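5th September – notebook, Judari eval kit, bench 2

Carrying on from the last entry. Szulc want the comments on the Judari parallel gripper kit before the trial licence runs out and we've got three items left on the soft goods list. Putting it all in here and I'll tidy it for the report later (or Anju will).

Kit as supplied: gripper body, two sets of fingers, wrist camera, flange adaptor, cable loom, USB stick with the software. No printed manual, PDF only. The adaptor bolt pattern in the PDF is for the older flange. Correct one is on their support page under Downloads, not under Adaptors. Lost most of a morning to that. Put it in the report.

Serial on the body ends 362, the licence is tied to it. If we swap bodies with Grillosside we need a new key, so don't swap.

Setup

Powered up first go. Homing OK. Camera came up on the second port only, first port dropped out each time the arm went past the shoulder limit. Rerouted the loom on the outside of the wrist and it's behaved since. Might just be strain on the connector. The clip they give you is rubbish, used a velcro tie.

Colour on the wrist camera was left on default. Tried the auto exposure and turned it straight off again, it hunts every time something shiny goes past.

Fingers: tapered set on. The wide set is better for boxes but far too clumsy for anything thin. Grip force on low preset. Medium left a mark on the vinyl pouch and I'm not game to try it on leather.

Soft goods list

Did the pencil case, the glasses cloth and the vinyl pouch already, notes are in the previous entry. Pencil case fine. Cloth fine if it's bunched, hopeless if flat. Pouch so-so.

Today's was the card holder. Leather, snap, stitched all the way along the edges, with plastic sleeves inside. It's a mongrel of a thing for a parallel gripper. Stiff at the spine, floppy everywhere else, and the sleeves do what they like. Good test though, exactly what Puvano's customers will be sending down the line (returns, mixed small goods, nothing flat).

Went for a corner pick instead of the spine. The planner that comes with the kit always wants the spine as it's the widest flat patch it can find, so had to override and teach the grasp by hand. Override is three menus deep. Anju reckons there's a shortcut, will ask Judari support.

Grabbed the frame below off the wrist camera while it was holding by the corner. Worth looking at how far the covers spread. The fingers have the tip of one cover plus the bottom of the sleeves, the other cover is just hanging.

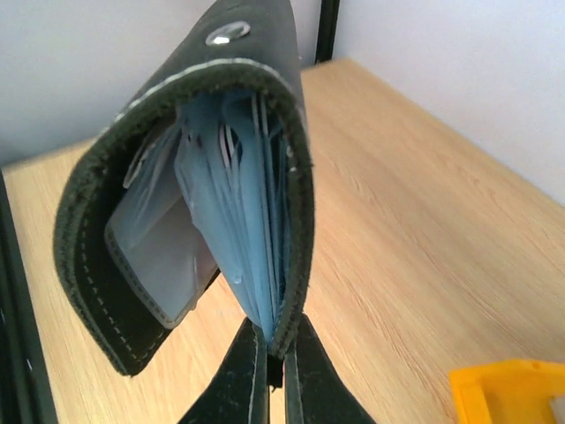
What the wrist view means for the software

1. Segmentation. The kit's object mask is supposed to give you one outline per item. With a holder curled open like that you can see tabletop through the gap, and the clear pocket lets a bit of the bench colour through as well. A single filled outline is wrong for this shape and I'd bet the width estimate goes with it. Need to ask whether the mask can have holes. The PDF says "complex contours supported" and then never mentions it again.

2. Highlights. Snap has a hard white glint on it and there's a little one on the plastic down low. With exposure locked I can live with it. On auto I don't think so, see above.

3. Dark on dark. Black fingers, dark green-grey leather, black lining. The contact point is right where you want the contrast and there's bugger all of it. The lighter strip down the inside of each finger helps some. Ask if they sell the fingers in another colour. If not we could try a dab of paint pen on the outer face, but only after the trial – it's their gear.

4. View. Object this close takes up a big chunk of the picture and the top of the spine is out of shot. Fine for checking the grip, not much use for working out where the thing ends. For placing in a bin I'd want a second camera off the arm. Judari list one as an extra, no price on the page. Quote requested, ref 1141.

Logging

The logger is honestly the best part of the kit. Joint positions, finger width and camera all stamped on the same clock, start and stop from the pendant. File names are awful, just a running number, so write down what you were doing or you'll never find it. The card holder file is 267.

Export to csv works. Export to the other format hangs at the end and you have to kill it, file looks complete when you open it but I haven't checked it line by line. Dont trust it yet.

Compared with the Szulc one

Only going off memory, the Szulc unit went back in the crate before I started this list. Theirs had the nicer teach mode, you could just shove the arm where you wanted it. Judari's is stiffer and you feel the wrist fighting you in the last bit. On the other hand Szulc had no logging worth the name and the camera was a seperate purchase.

For Puvano I'd lean Judari if the mask question gets a decent answer. If it doesn't, the planner is no good to them for soft goods and they'd be paying for software they'll switch off.

To do

– email Judari: mask holes, planner override shortcut, finger colours, first camera port
– spine pick on the card holder for comparison, same force preset
– try it with the snap done up
– chase quote 1141
– Anju Joshi to read the grip force section before it goes in the report, my wording on the vinyl pouch is a bit rude
– more velcro ties

Leave the tapered fingers on please, offsets are set for them.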